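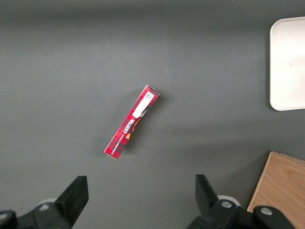
Food pantry starts shelf for boxed treats at Trorkcombe hall

June 24, 2024

The food pantry in Trorkcombe has set aside a shelf for cookies, crackers and other boxed treats, after households asked for something to go with the tins and dry goods they already pick up.

The shelf opened this month in the side room of the Semeniuk Hall on the main street. It holds sealed packets only, and anyone registered with the pantry can take two items per visit in addition to their regular bag.

Among the first things handed in was a slim red box with the Walkers name on it and a plaid pattern across the front. Boxes of that shape are easy to stack on their sides, and the shelf has been fitted with upright dividers so that narrow packs can be stood in a row like books.

Iona MacAulay, who runs the pantry, said the idea came from the comment slips people leave at the door.

"We had 15 slips in one month that said more or less the same thing," she said. "They were happy with the rice and the soup. They wanted something to put on a plate when somebody comes over. A person on a tight budget still has visitors."

Until now the pantry mixed treats in with everything else. Whatever came in went into the bags on the day, so some households got a packet and others got none. MacAulay said that led to a few complaints and a good deal of swapping in the parking lot.

Under the new system, each donated box is checked on a table before it goes out. The person on duty looks for a readable date, an unbroken seal and an ingredient list. Boxes with crushed corners are accepted if the inner wrapping is whole. Anything opened, repacked or missing its ingredient list is turned away.

Homemade baking cannot go on the shelf. The pantry said it gets offers of homemade cookies every week and has had to refuse them all under its own rules on labeling. Bakers who want to help are being pointed to the monthly coffee morning at the same hall, where homemade food is served and eaten on the spot.

Allergy information has taken up much of the planning. Many boxed cookies contain wheat and milk, and some are made in places that handle nuts. The shelf has been split in two, with a smaller section at the far end for packets marked gluten free or dairy free. So far that section has been hard to keep filled.

"If someone is standing in the store wondering what to buy for us, gluten free crackers would be my answer," MacAulay said. "They cost more and we hardly ever see them."

The pantry is also asking donors to look at the printed date before they give. It will take boxes that have at least two months left. Items with less time than that can be dropped at the coffee morning.

Price stickers should be peeled off or covered. Bar code and stock labels can stay where they are, provided they do not cover the date or the ingredients. MacAulay said a label stuck over the small print is the most common reason a good box ends up in the return pile.

"You can often get it off with a thumbnail," she said. "Sometimes you can't, and then we don't know what's in there, and it goes back."

Donations can be left at the hall during pantry hours or in the gray bin inside the entrance of the Govero hardware store, which has agreed to take sealed food until the end of the year. The bin is emptied each evening. The store has asked that people leave no glass jars and nothing that needs to be kept cold.

A second drop-off point is planned for Tondstead, where a number of the pantry's households live. The bus between the two towns runs only a few times a day, and the pantry has been looking at ways to save people the trip. A room has been offered there but it has no shelving yet. The pantry expects to use it for collecting food at first and to hand out bags from it later.

The hall shelf itself cost little. The boards came from an old display unit that was being cleared out of the hall's storage closet, and the dividers were cut to fit. The whole unit stands five feet high, with the lowest level left clear for large tins and family-size cracker boxes. Signs in large type were put up after the first session, when several people took the shelf for a private collection and walked past it.

Interest has been steady. The cookies went first at each of the early sessions, followed by crackers. Boxed cake mix has moved slowly, and the pantry thinks this may be down to the eggs and oil needed to make it. It is considering bundling the mixes with a small bottle of oil.

Tea and instant coffee are being kept on their own shelf by the door and are not counted toward the limit of two treats.

The pantry will look again at the limit in December, when it usually gets more sweet food than it can store. In past years, gift boxes and tins have filled the side room for weeks and then run out by the end of winter. This time it hopes to hold back packets with long dates and put them out gradually once the holidays are over.

Donors who have large amounts to give are asked to speak to the pantry first so that space can be found. Leaflets listing what is accepted are available at the hall and at the hardware store counter.

Households that are not yet registered can sign up at the front desk during any session. Proof of address is needed, and a utility bill or a letter from a landlord will do. There is no charge, and registration also covers the household goods table, which has soap, laundry powder and paper towels when they are in stock.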